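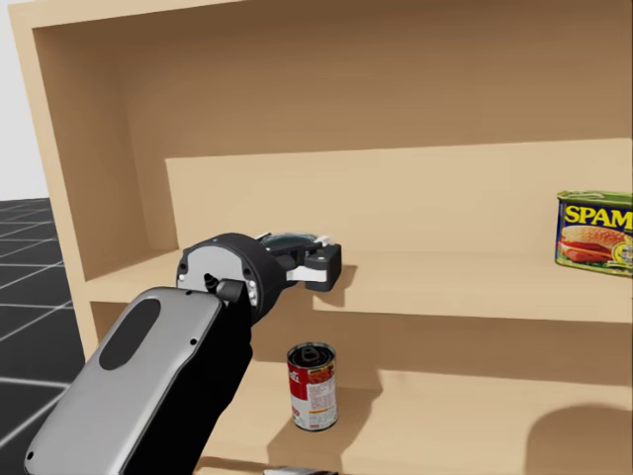 Shelving unit, light wood, left side and two shelf levels.

Bodau Records Exchange > Storage and Facilities > Retention of paper files after scanning

Posted by: m_baloyi
Apr 6, 2022

Members are asked for their views on the following matter. My office holds the paper case files of a regional housing association. All files closed before the move to our current building were scanned under contract by Cleltden, and the scans have been accepted. The association has asked whether the paper may now be destroyed in order to release the shelving for other purposes.

Our retention schedule says that a file must be kept for seven years after closure. It does not say in what form. I have read it as permitting destruction once the scan is accepted. My deputy reads it as applying to the original. I would be grateful to hear how other offices have settled this point, and whether any have put the decision in writing.

Mandla Baloyi
Records Office

Reply from: hirose_s

Our office faced the same question when we adopted Mimix as our document system. The position we took was that the schedule applies to the record, and that the record is whichever copy the office has formally named as the official one. Until a signed notice names the scan, the paper remains the record and may not be destroyed.

The notice is one page. It gives the series title, the date range, the box numbers, the name of the person who checked the scans, and the date from which the scan is the official copy. I would advise against destroying anything on the strength of the vendor's acceptance form. Ours confirmed only that the agreed number of pages had been delivered.

Setsuko Hirose

Reply from: iprieto

I must respectfully disagree with the direction of this thread. A scan is a convenience copy unless the law that governs the file says otherwise. Housing files contain signed leases, and some contain notarized papers. In my office these are kept in the original for the whole period, with no exceptions, whatever notice has been signed.

The saving in space is generally overstated as well. Once the leases, the court papers and anything with a seal have been taken out, what is left to destroy is mostly correspondence and duplicate forms. We ran this exercise on one series and the staff hours were charged to my budget for most of a year.

Iker Prieto

Reply from: hirose_s

Mr. Prieto's point on leases is accepted. Our notice excludes signed originals by name, and I should have said so. I do not accept that the remainder is not worth the work. In our case the correspondence was the larger part of every box.

Setsuko Hirose

Reply from: g_imai

May I ask how the scans were checked? The original post says they were accepted, but by what method?

We sampled 1000 pages from a project of similar type. The images were legible with few exceptions. The indexing was another matter. Files had been entered under the name of the street in one batch and under the name of the tenant in the next, and double-sided pages had been captured on one side only wherever the operator judged the back to be blank. Several of those backs carried handwritten notes in pencil.

If the paper had been destroyed on delivery, none of this could have been repaired. I would recommend that no box leave the shelf until an office employee, and not the contractor, has completed a sample.

Genji Imai

Reply from: m_baloyi

In answer to Mr. Imai: the scans were checked by Cleltden's own staff, and our office countersigned. We drew no sample ourselves. I have looked this morning at box 404, chosen for no particular reason, and found two letters with writing on the reverse that do not appear in the scan. I have asked that all disposal be suspended.

I have also found that the index uses the old file numbers for part of the series and the new ones for the rest. There is a conversion list, but it is on paper, in the same boxes.

Mandla Baloyi

Reply from: w_takagi

I write as the moderator of this section and also as a former records officer.

Members should take care with the phrase "destroy after scanning." There are three separate decisions: whether the scan is good enough to use, whether it may stand as the official copy, and whether the paper may be disposed of. Each should have its own signature and its own date. Much of the difficulty reported here over the years comes from offices that signed once and believed they had signed for everything.

On the interval between the second and third decisions, my former office allowed roughly six months. The paper was boxed, sealed and left in place during that time. Any request that had to be answered from the paper was written in a log, and the log was read before disposal was approved.

Wakana Takagi

Reply from: iprieto

Six months is too short. Tenancy disputes are often raised well after that. I would not consider anything under two years.

Reply from: w_takagi

The interval was set for finance records, where it served well. For tenancy files a longer one may be proper – I would defer to legal counsel on the figure.

Reply from: g_imai

On the conversion list: please have it scanned and keyed before any further work is done, and keep a second copy outside the boxes. We use Ilie for index corrections and it accepts a plain two-column list. The old numbers should stay in the record as a second reference, as the tenants' own letters will quote them.

Genji Imai

Reply from: m_baloyi

My thanks to all who replied. The conversion list has been removed for keying. Counsel has been asked two questions: which documents must be kept in the original, and what interval should apply to the rest. The association has been told that the shelving will not be available this spring, and has asked for a revised date. I have suggested October.

If Ms. Hirose is able to share a blank copy of her notice, it would be much appreciated.

Mandla Baloyi

Reply from: hirose_s

Sent by private message. Please note that section 4 refers to our own bylaws and will need to be replaced with yours.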